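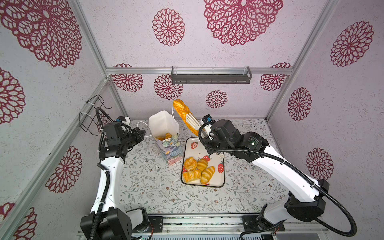 ok so week 2 of trying to bake decent bread at home. short thread bc I'm supposed to be working

Wed 12 February and the kitchen is freezing. dough has done basically nothing since breakfast. moved it on top of the fridge

the flour is from the mill shop in Wirkcombe. nice stuff, soaks up way more water than the supermarket bag. my first batch was like wet cement

asked Ottavio Marchetti about it (he had the bakery in Grinmont till November) and he said stop adding flour, wet your hands instead. then he said my oven's too cold. he hasnt even seen my oven

bought a thermometer. he's right. dial says 450, real number is way under. so that's 9 years of pale pizza explained

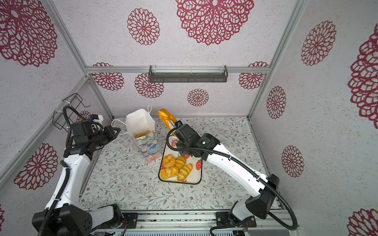
anyway. scoring. everyone online says razor blade, I was using a steak knife and just dragging the dough around. blade is so much better, go in at a low angle, be quick, dont go back over it

steam: old roasting pan on the bottom rack, cup of hot water, shut the door FAST. glasses off first

dough temp was 74 when I finished mixing, for whoever asked. cold kitchen ate most of that within the hour tho

no I'm not buying the fancy oven. it's over $2000 and my landlord in Dunbar would have a fit about the wiring

questoin for the bread people: can I leave the shaped loaves in the fridge overnight or will they go flat? recipe says 2 hours on the counter, but I have a thing tonight

ok it's finally moving. little bubbles on the side of the bowl. back later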